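Minutes -- Vetora Owners and Technical Section
Print this page | E-mail this page
Posted 27 Aug 2023 by Katherine Chambi

Minutes of the April meeting were taken as read and approved with one correction: the rear axle ratio for the Vetora wagon had been entered against the sedan.

1. Cooling system. The chair reported on the revised Ploltura radiator. The core is thicker than the original and fouls the lower fan shroud on cars with air conditioning. Trimming the shroud was discussed. Members preferred to wait for the supplier's narrower shroud -- drawings have been received, parts have not. Item held over.

2. Brake hoses. The group order with Yeoh closed at 49 sets. Front hoses are in stock. Rear hoses will ship separately, as the banjo fitting on late cars has a different thread. Owners must state the build date when collecting. 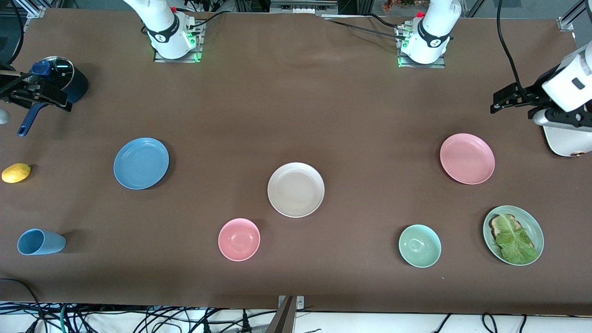
Tabletop with brown cloth, tableware and food items; robot arms at the far edge.

3. Curb weight. The secretary had the standard sedan weighed with a full tank and no driver. The figure was 1329 kg. The front axle carried 765 kg. Both figures go into the technical sheet, replacing the brochure values.

4. Vevach hill road event. Entry is limited to cars on road tires. Scrutineering will check wheel bearings, battery clamp and throttle return spring. Passengers will not be carried. A motion to allow semi-slick tires in a separate class was lost by 4 votes.

5. Other business. The clutch alignment tool is overdue. The borrower is asked to return it with the pilot bushing adapter.

Next meeting to be announced by e-mail.

Print | E-mail

Comments

wagon_dave: Does item 1 apply to cars without A/C? Mine has the single fan.

K. Chambi: No. The single-fan shroud sits lower and clears the new core.

rt_miller: Please confirm the rear hose thread before posting mine -- late car, early axle.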